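List home | Threads | By author | By date | Search | Log in

[handgrip-build] Re: finger opening, jaw slop and the trigger return
Posted 16 January 2019 by Floarea Cârstea
6 replies | 13 views | 4 min read

On the Borelico thread, Domínguez wrote:

> I have now printed the fingers twice from the files in the Munus
> folder and I get the same result both times. At full opening one
> finger sits further out than the other, and when I close on something
> round it gets pushed sideways before the second pad touches. I have
> swapped the pads left to right and the fault stays on the same side,
> so I don't think it is the pads.
>
> Second question. The trigger comes back slowly with the spring on the
> parts list. Is there a stiffer one that fits the same pocket, or do I
> have to reprint the handle?
>
> Third, what are people using as test objects? I have been closing on
> a block of scrap pine and I suspect it is too easy.

Taking these in order, with one addition at the end.

1. Uneven opening

If the fault stays put when the pads are swapped, look at the rack and pinion before you print anything else. The two racks in the Munus folder are identical parts, and it is very easy to assemble them one tooth apart. The pinion will run smoothly in either case. Procedure:

a) Take the cover off and remove both fingers, leaving the racks in their channels.
b) Push both racks fully inward until they touch the center stop.
c) Drop the pinion in without moving either rack. If it won't drop, rotate the pinion and not the racks.
d) Refit the fingers and open to the limit. Measure each side from the center line of the body to the inner face of the pad.

I accept a difference of half a millimeter. Anything near a full tooth means step (c) went wrong. On my second build I got it wrong twice in a row, both times from holding the body at an angle while I dropped the gear in. Clamp it flat.

If the measurement is good and the finger still gets pushed, check play in the channel. The racks were drawn for a 0.2 mm clearance and most printers deliver something else. A strip of PTFE tape along the back of the channel takes it up. Replace the tape when it starts to curl. Mine has done 300 cycles without any visible change, which I realize is a small number.

2. Trigger return

There is a stiffer spring and it does fit the pocket, but I would try the other direction first. In the handles I have taken apart, slow return came from the pivot. The hole closes up in printing and the pin drags. Ream it, deburr both faces, and put the original spring back. Only if that fails, go to the heavier one. The cost is hand fatigue: with the stiff spring I was sore after 25 minutes, and my grip position had started to drift well before that.

The Drallis handle has a deeper pocket, so if you are on that one you need a 2 mm spacer under either spring. The parts list doesn't mention it. I'll send a correction when I have write access again.

3. Test objects

Pine is too easy, yes. It is flat, it is rough, and it doesn't care how hard you squeeze. I would keep it for the opening measurement and use glass for everything else. Kitchen spice jars with metal lids are cheap, the walls are smooth, and the fill can be changed to vary the weight. They also punish an uneven jaw at once — a round jar rotates or walks toward the slow finger.

I set mine out in a diagonal row on the big white table, so that each approach is at a different distance from the operator. The nearest jar is about half full of white grains and the one behind it has a fine white powder. Start with the jaws open and centered on the near jar, pads level with the glass and below the lid.

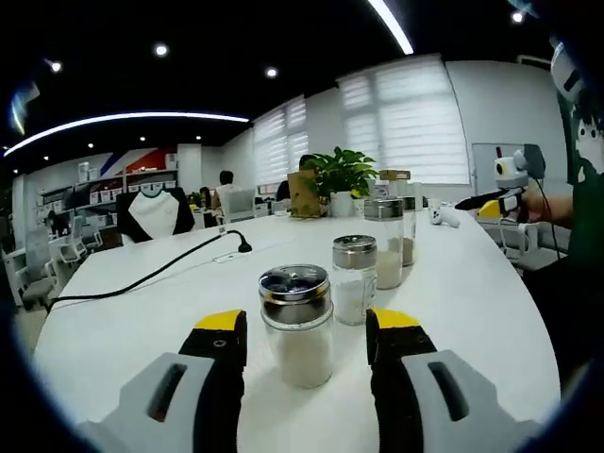
4. Pads and the yellow band

My addition. The band at the tip of each pad is there as a visual reference, and it should be the same height on both fingers. If you are cutting your own pads, mark the band after the pad is bonded. I marked a set beforehand and the adhesive let one of them slide while curing, so the bands disagreed by more than the jaw did and I lost an evening chasing a fault in the racks.

Use the black sheet at 2 mm. The 3 mm sheet grips better on glass but it eats into the opening on both sides, and the wider jars become awkward to approach. Roughen the finger face with 200 grit before bonding. Wipe it down, let it dry, then clamp overnight with a scrap of the same sheet between the pads.

Domínguez, if you post your two measurements from 1(d) I can tell you whether it is a tooth or the channel. Please include the layer height and which body you printed. There was a change to the channel depth in May and both versions are still in the folder under the same file name.

Floarea

Previous in thread | Next in thread | Reply to list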